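Zuletzt aktualisiert: August
Suche Suchbegriff eingeben Los

Der Tisch im Arbeitszimmer

Seit dem Umzug steht der braune Holztisch im hinteren Zimmer, und seitdem landet alles darauf, was Strom braucht. Anfang August habe ich mir einen Nachmittag genommen und die Kabel sortiert. Angefangen habe ich mit dem Telefon, für das ich einen festen Platz auf dem Tisch haben wollte. Es ist ein Galaxy S25+, und bisher lag es jeden Abend woanders.

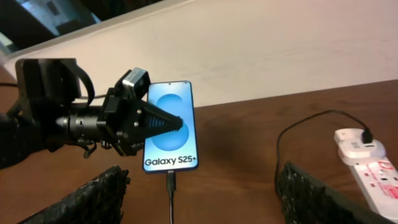

Danach kam die Kiste mit den Netzteilen. Acht Stück habe ich behalten, sechs sind weg, darunter zwei, die zu einem alten Radio von Okafor gehörten. Das Radio gibt es schon lange nicht mehr. Ezekiel Iwasaki, mein Nachbar von unten, hat eines davon mitgenommen und will prüfen, ob es an seine Lampe passt.

Die Steckdosenleiste bleibt vorerst oben auf dem Tisch. Unter der Platte wollte ich sie anschrauben, aber dann komme ich im Sitzen schlecht an den Schalter. Die Kabelhalter von Wadora habe ich schon gekauft, sie liegen noch in der Tüte.

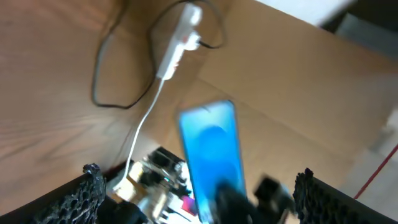

Die weiße Steckdosenleiste auf dem Tisch, rechts Karton.

Die überlangen Kabel muss ich noch bündeln. Mit Klettband geht das gut, mit Gummis nicht, die werden nach einem Jahr brüchig und kleben. Den Karton brauche ich vielleicht noch für die Sachen, die in den Keller kommen.

Als Nächstes ist das Regal dran. Dort stehen noch Ordner aus der alten Wohnung, und die gehe ich erst durch, wenn es abends nicht mehr so warm ist.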